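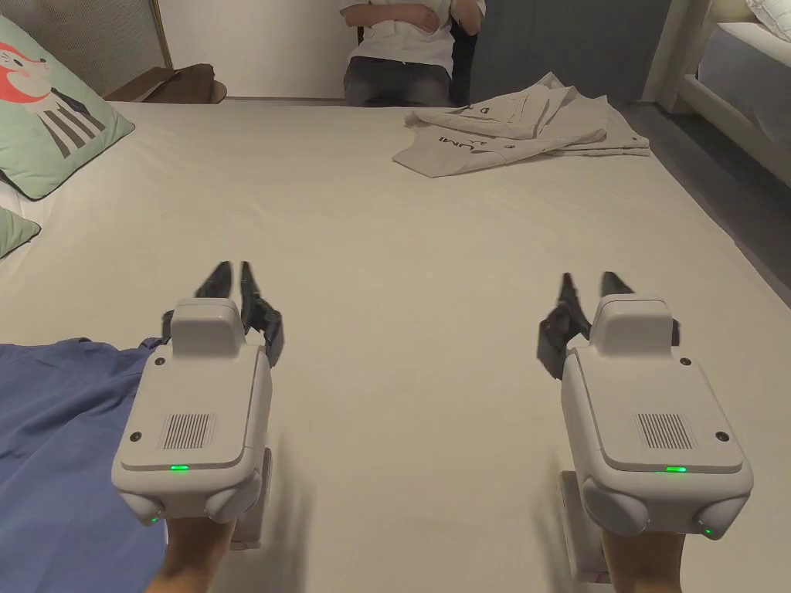
Both grippers over the bed, folding station, Dondside.

Minutes of the Nemero folding group, 16 March 2023
Chair: Hae-won Tak

Hae-won welcomed everyone warmly and thanked the Dondside people for the pastries, which were very much enjoyed. The minutes of the last meeting were agreed with one spelling put right (it is Skirkis, with two k's).

Hae-won reported that we now have 129 shirt examples accepted for training, with 17 sent back for a second look – mostly ones where the grippers left the view too early.

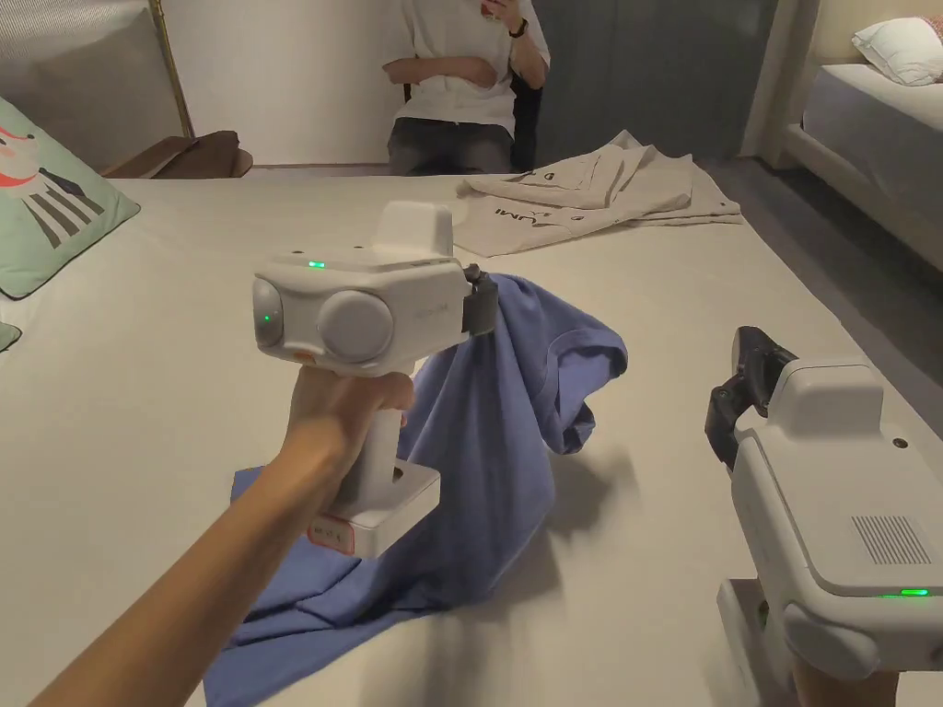 The longest talk of the day was over how a fold should begin. Jang's notes ask for the shirt to be flat before recording starts, and several of us felt the learner also needs messier beginnings. Hae-won pointed to the blue T-shirt, with its top bunched up in one gripper and the rest spread over the sheet, as a very fair start for the mixed set. After some friendly back and forth it was agreed to label such starts "partial" and keep them – Skirkis to add the label.

Next came two-handed lifts. We will record 9 more per operator before the May training run, taking hold near the top corners each time.
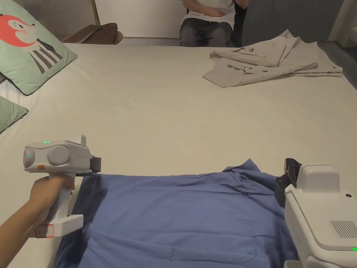
Blue cloth held at both upper corners.

Actions: Hae-won to rewrite the operator sheet; Dondside to review the 17 returned examples.

Meeting closed with thanks to all.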